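Can I keep a medieval buckle I found in a plowed field? 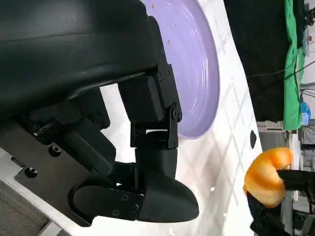
Black housing, with bolts in the plate underneath.

Zulema Saavedra
Hi everyone! I've had a metal detector for 3 months and I'm completely hooked. Last month I was out on a farm near Embridge (the farmer said yes, I asked first!) and at maybe a hand's depth I dug up a bronze buckle with a tiny animal head on it. My neighbor thinks it's medieval. Do I have to report it, and is it OK to clean it? I'm dying to see the rest of that face.

Alina Iordache
What a first find, congratulations! Please don't clean it yet. No vinegar, no brushing, no olive oil whatever the videos say. Put it in a ventilated box and write down exactly where it came up. I scrubbed a brooch from Flulach when I was starting out and took almost 300 years of green patina off in 15 minutes, and I still wince. Rules on reporting depend on where you live, so call the nearest museum and ask for whoever handles finds. They love these calls! Also get the farmer's permission in writing, including who owns what.

dririco_digger
finders keepers imo, its only a buckle

Durán
Don't listen to the one above me, in plenty of places that can get you fined. And go back and mark the spot! One buckle can mean there's a whole lot more down there, so leave the deeper soil to the archaeologists and ask if you can come watch.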